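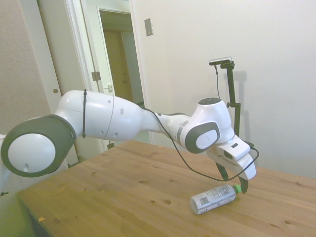

Liste Hausrat & Gebäude, September 2021

Hallo zusammen,

kurz zu der Frage von gestern, bin auf dem Sprung.

> Narnari hat uns nach dem Rohrbruch im August nur den Zeitwert
> für die Küche angeboten. 900 Euro, dabei steht im Vertrag
> Neuwert. Muss ich das so hinnehmen?

Nein. Erst mal schriftlich widersprechen, nicht anrufen. Und die Bedingungen raussuchen, die bei Abschluss galten. Bei mir damals (Nasora, Tarif Unlow) stand die Klausel mit den 60 Prozent ganz hinten: liegt der Zeitwert drunter, gibts keinen Neuwert mehr. Genau das wurde dann auch gezogen. 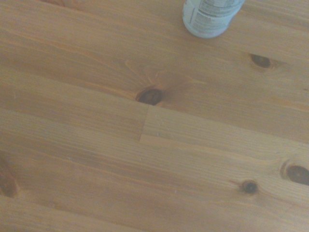 Gutachten anfordern, komplett, mit Anlagen. Hab 2 Wochen drauf gewartet und dann nochmal nachgehakt. Am Ende kamen 1597 Euro, nach einem eigenen Kostenvoranschlag von Tedesco. Den Voranschlag hat die Versicherung übrigens nicht bezahlt, also vorher fragn.

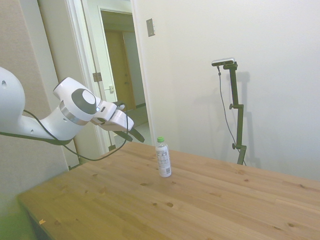 Zur Schadenliste: jedes Teil einzeln, mit Kaufjahr und Beleg. Möbel nicht als "Einrichtung" zusammenfassen, das wird sonst pauschal gekürzt. Ein heller Kieferntisch wie auf dem Bild gehört als "Tisch, Kiefer" rein, mit Maßen. Fotos von allen Seiten, auch Unterseite, falls was aufgequollen ist.

Frist steht im Schreiben, die bitte nicht verpasssen.

Gruß, muss los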